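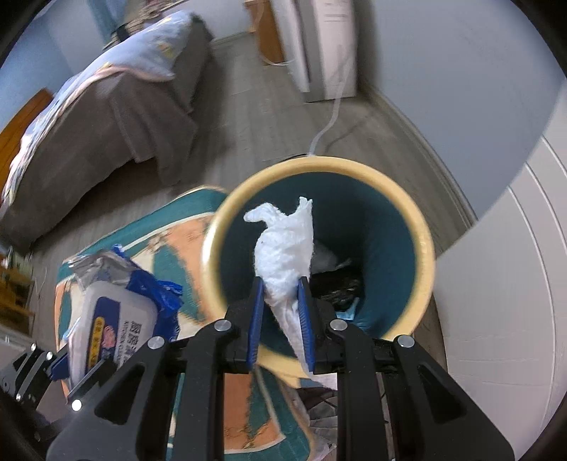 Tissue over the bin, gray wood floor.

Grusholm Midlayer Pullover, men's medium

Quick one, typing this with a bag half packed. Had the Grusholm since January. Worn it most days. Paid 112 for it at Prinwood, the outlet one out past the ring road, full price was more but I forget what.

Fit first. Slim through the chest, long in the arms. Thumb loops, which I never use. I'm between sizes and went down, glad I did. Goes under a shell without bunching at the elbows. Jawad Naqvi has the large and it hangs off him like a curtain, so try it on if you can.

Warmth: good moving, not so good standing still. Fine up to the hut at Lodhi, 2,614 feet by the sign, windy, thin shell on top. Stopped for lunch and was cold in minutes. It's a midlayer, fair enough. Dries overnight on a chair back.

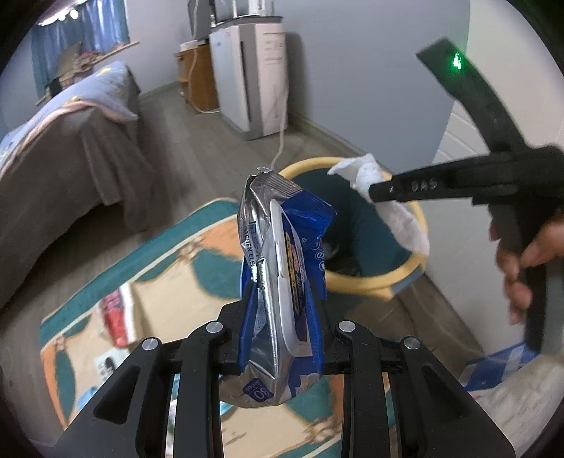
Pack of wipes, 80 sheets, and the wastebasket.

Bad stuff. The zipper. Two teeth went funny by the collar and now it catches evrey time, right under the chin. Wrote to Greteteck, who handle the repairs, got a reply from a Sohail Kakakhel the same afternoon. Polite, wants the pullover mailed in. Haven't yet, still wearing it.

Also pilling, under the arms and where the hip belt sits. Chest pocket too small for my phone. Smell is OK, two days then wash it. Cold wash, no softener, says so on the tag.

Would I buy it agian? At the outlet price yes. Full price no, not with that zip. Get the dark green, the tan shows everything.

Four stars, three if they don't fix the zipper.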